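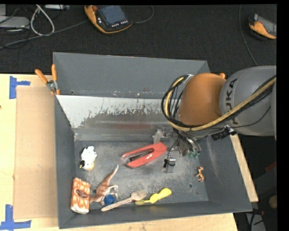 How long does it take to make a four-song EP at home?

For me it was seven months, from the first demo in December to the final masters, which came back last week.

I'd planned on ten weeks. The songs were already written and I'd been playing three of them at open mics in Puvgate for over a year, so I figured recording would mostly be a matter of sitting down and doing it. Then I sat down and found out that I sing the second verse of "Ackroyd" differently every single time. I did 10 takes in one night and kept none of them.

The guitars went faster. Almost everything is the same acoustic, recorded with one mic pointed at the 12th fret. There's an electric on the last track, very quiet, run through a tape delay plugin I used too much of and then turned down. I tried real drums on two songs and took them off again. What's left is a shaker, some hand claps and a kick sample on "Ackroyd" at 125 bpm. The demo was slower and I still kind of miss it.

Mixing was the part that dragged. I'd finish a mix at night, listen in the car the next morning, hate the vocal level, and go back. I did that through most of the spring. In the end I left everything alone for three weeks and came back to it, and the version I picked was one I had rejected in March.

A few numbers, for anyone planning their own:

- Mastering, four songs: $300
- Cassettes, run of 100: $2.40 each, with printed cards
- Cover art: free, I drew it
- New headphones: more than I wanted to spend

The record is called *Flilell*. It's under my usual name, Pukivon, and it runs just under 17 minutes. The track order is:

1. Porch Light
2. Ackroyd
3. Half the Way Down
4. Flilell

I went back and forth on opening with "Ackroyd" because it's the loudest thing on there, but "Porch Light" has a long intro and it sounded wrong anywhere else. The title track is the oldest song. I wrote it in an apartment with one working window and the lyrics haven't changed since, apart from one line about a bus route that doesn't run anymore.

Tapes should be ready in a month or so. The download will go up the same day, pay what you want. I'm also trying to set up a small show in Puvgate, probably solo - I can't do the hand claps and play guitar at the same time, so those will have to come from the audience or get skipped.

Next I have to fold all the cards.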